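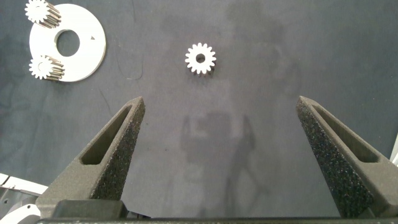 Dark gray, soft creases, monday mood all month.

2025-03-31

Quick one, bus in 10 minutes. So we're moving to Jonomville. In May. Signed the lease last night, 361 square feet above the old Marchal bakery - smaller than my parents' garage. Rent is 900 and that includes heat, wich I still don't believe.

Went through the kitchen drawers first. Why do I own 4 potato peelers.
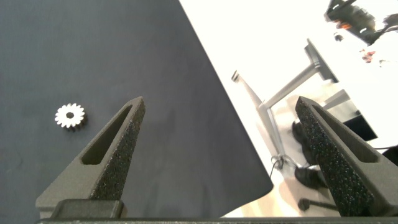
Anyway the couch is a no. Won't make the turn on the stairs, we measured twice. Selling it. Also the big bookcase, probly. The Nadetti lamp stays, I will carry it on my lap the whole way if I have to.

Still need: boxes, a van, someone to take the ferns. Hotier quoted me for the van but wants a deposit by Friday-ish, have to call back.
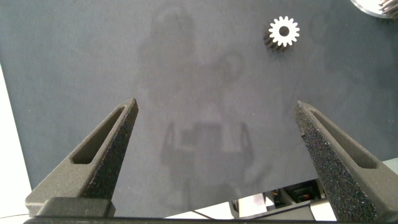
Oh and the new place has a window over the sink. Never had one of those. Already thinking about basil.

Ok bus. More when I've slept.

Contact | © 2025 | Back to top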